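Two Grippers, 1,000 Grasps and a Great Deal of Laundry

19 December 2020

The race to build a robot that can handle your laundry has reached the bedroom, where it is going about as fast as you would expect.

Trorkmont, which makes hand-held gripper tools for people who collect grasping data, published the results of its winter fabric trial this week. The trial put 2 designs side by side. One is the company's own Levach, a two-fingered model with a soft pad on each jaw. The other is the Cledeo, a wider unit with bare metal fingertips that has done well for years with boxes, bottles and other things that have the decency to hold their shape.

Each tool was carried by hand through 1,000 grasps on ordinary household cloth, with a camera riding along. Operators were told to pick up one item at a time, lift it clear, hold it for 3 seconds and put it down somewhere else. Folding was not part of the trial. Folding, according to the report, is "planned."
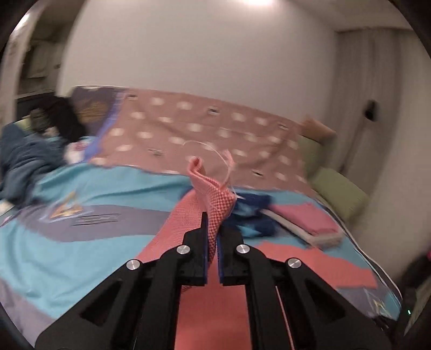 Levach came out ahead on the number that matters most to its maker, which is the share of lifts that brought up exactly one piece of cloth. It managed 97 percent. The company credits the pads, and they are easy enough to spot: thin, dark blue, lining the inner faces of two black jaws that have closed on a coral-pink cloth with a frayed tuft standing up at its corner. Frayed edges got a section of their own in the report. A loose thread can lie across a jaw and be mistaken by the software for the edge of the cloth, after which the software makes plans based on the thread. Trorkmont recommends more training data. It has recommended this in every report it has put out.

The Cledeo did fine on towels and jeans and badly on anything thin. Its fingertips tend to slide off a single layer or, if the operator squeezes harder, to take the sheet along with the shirt. Several test runs were stopped when the tool had a firm hold of the bed linen and no interest in giving it back. The report files these under "partial success."

Cameras were a sore point for both. The trial used a very wide lens mounted behind the jaws, so the fingers stay in view along with most of the room. That is useful for working out where the tool is. Fast moves are another matter, since the background smears and patterned bedding turns to soup. Operators were asked to slow down, and the average grasp then took almost twice as long as planned, which the report describes as a scheduling issue.

Özkan, the controller that both tools plug into, drew the fewest complaints. It logged jaw opening and grip timing without dropping a run, although its status beep was judged "excessive" by everyone who had to listen to it. A firmware update will let users turn the beep down. Turning it off is still under review.

The next round is due to start in January and will add a robot arm, so that the Levach can be tried without a person attached. Trorkmont says the arm will work from the same pile of clothes, and that socks will be included for the first time. The company declined to set a target for socks.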